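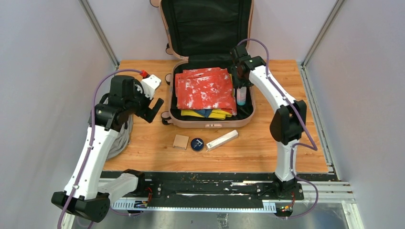 Madmont stops suitcase robots after gripper fault

January 9, 2023

The robotics company Madmont has stopped part of its suitcase packing work at its site in Gavura, after a robot arm did not let go of a zip when it was told to open its gripper. No person was hurt. One suitcase was damaged and a motor in the arm had to be replaced.

The fault happened during a night run of the system, which is called Plirirar. It uses two arms fixed at the front of a table. The arms learn to put clothes and small toilet articles into a suitcase, to close the lid and to pull the zip around the case. Madmont hopes to offer the system to hotels and to companies which send lost luggage back to travellers.

According to a report that the company gave to its customers, the arm had closed its fingers on the pull tab and started to move along the side of the case. At the corner the zip became stuck. The arm should have stopped when the force became too high, but it continued to pull for 17 seconds. The second arm was still holding the lid, and the suitcase was dragged against the rail at the front of the table.

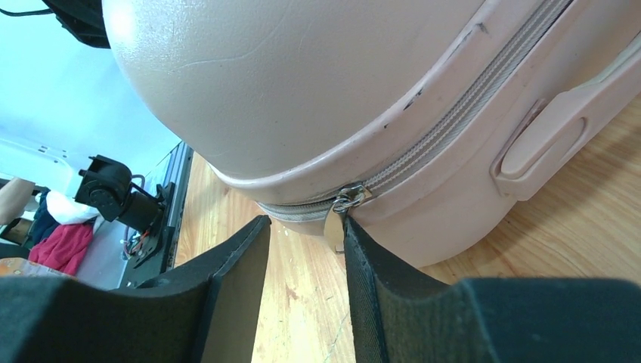
A gripper at the zip of a hard-shell suitcase at the Gavura site.

The operator then pressed the emergency stop. This cut the power to both arms, but the fingers stayed closed and had to be opened by hand.

Madmont says that the cause was a wrong setting in the control software. The force limit had been raised for a test with heavier bags, and it was not put back afterwards. The program gave a warning on the screen, but the warning was shown in the same colour as ordinary messages and the operator did not notice it in time.

The system had closed 3,000 zips before the fault, the report says. When the company went through its records, it found 3 other cases in which an arm pulled for too long. In those cases the zip came free without damage, and they were not reported.

The gripper motors are made by the supplier Mao, which has examined the broken part. Mao found no fault in the motor itself and said it had become too hot under the load.

All work with zips is stopped until the new software has been checked. Packing with the lid open is allowed to continue. Madmont will also add a second limit, inside the arm controller, that cannot be changed from the operator's screen. The new version must pass 135 test closings before the zip work can start again, and the company expects to finish these tests before the end of January.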